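Granite counters – sealing, oiling, or just leave them alone?
Kitchens and Countertops > Stone

kmarulanda
Posted 22 October 2020
Hi all! We finally closed on the house in Wedville and the kitchen came with granite counters, the speckled kind, and I am way more excited about them than a grown man should be. I've had laminate my whole life. My question is about sealing. The seller told us she did it every September like clockwork, but the guy at the stone yard said half the granite out there never needs it. So who's right? I make a lot of bread and pizza dough and I'd love to work straight on the stone.
– Kevin Marulanda

doughandbutter
Congrats on the house! Do the water test before you buy anything. Put a spoonful of water on the counter, go make coffee, come back in fifteen minutes and wipe it up. If the stone got darker under there, it's drinking and it wants sealer. If it looks the same as before, leave it be. Try a few spots, especially near the sink.

And yes, work on the stone! Pie crust on cold granite is one of the great joys of a kitchen. The butter stays put and you can take your time.

trokel_tom
I'll disagree with the water test a little. Water is fine for water. Oil is what stains. We had a slab that passed the water test all day long and then a bottle of olive oil left a ring that was there for months. I seal once a year no matter what. It takes me one evening with the Solteo stuff and a couple of old T-shirts.

doughandbutter
Tom, if the stone won't take water it's not going to take much sealer either, and then you're stuck buffing a haze off the top. Ask me how I know. I spent a whole weekend on it.

trokel_tom
You left it on too long! Wipe it off before it dries. It says so on the can.

Tiina P
Love this topic. I did counters with my brother-in-law for two summers at Frandsen, and the thing I'd add is that "granite" on a sales tag covers a lot of different rock. Some of the really black ones are so tight that sealer just sits there looking greasy. The pale ones with big crystals can soak up nearly anything. So you're both right, about your own kitchens :)

Kevin, ask the seller if she still has the paperwork with the slab name on it. And keep vinegar away from it while you're finding out. Most granite shrugs it off, but there's sometimes a bit of calcite in there and it'll dull the polish.
– Tiina Pitkänen

kmarulanda
This is great, thank you! Did the spoon test tonight in 2 spots. By the window, nothing at all. Next to the sink there was a dark patch the size of a quarter, gone again by bedtime. So I guess I have a half thirsty counter?

Tiina P
Ha, pretty normal. The sink side gets scrubbed the most, so whatever was on there wears off first. Just seal that stretch. A small can is plenty.

One more thing while you're in the mood to fuss over it: use a board for cutting, always. The granite won't mind but your knives will hate you. A thick wooden one that doesn't slide around is worth the money, and you can set it right on the stone with a damp towel under it. 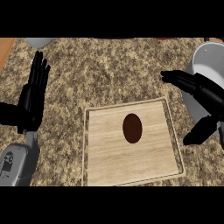
Rub the board with mineral oil when it starts looking pale, and wipe off what hasn't soaked in before you put it back on the counter. A board that's still oily underneath will leave you a nice square shadow on unsealed stone. I've seen a few of those, and they do come out with a baking soda paste, but it takes patience.

trokel_tom
So oil DOES stain. I rest my case.

doughandbutter
Nobody said it didn't, Tom! I said test first.

old_range_hood
Can I put in a word for doing nothing? Ours has been there since my parents built the place. Dish soap, warm water, dry towel. Never sealed as far as I know, and there's one dark spot by the stove that I'm fond of. I'd miss it.

kmarulanda
I kind of love that. Okay, plan is to seal by the sink, leave the window side alone, and get a proper board. First pizza dough goes down tomorrow. How much flour do you all put on polished stone? Mine always sticks.

doughandbutter
Less than you think! Use semolina if you have it, and a bench scraper for lifting.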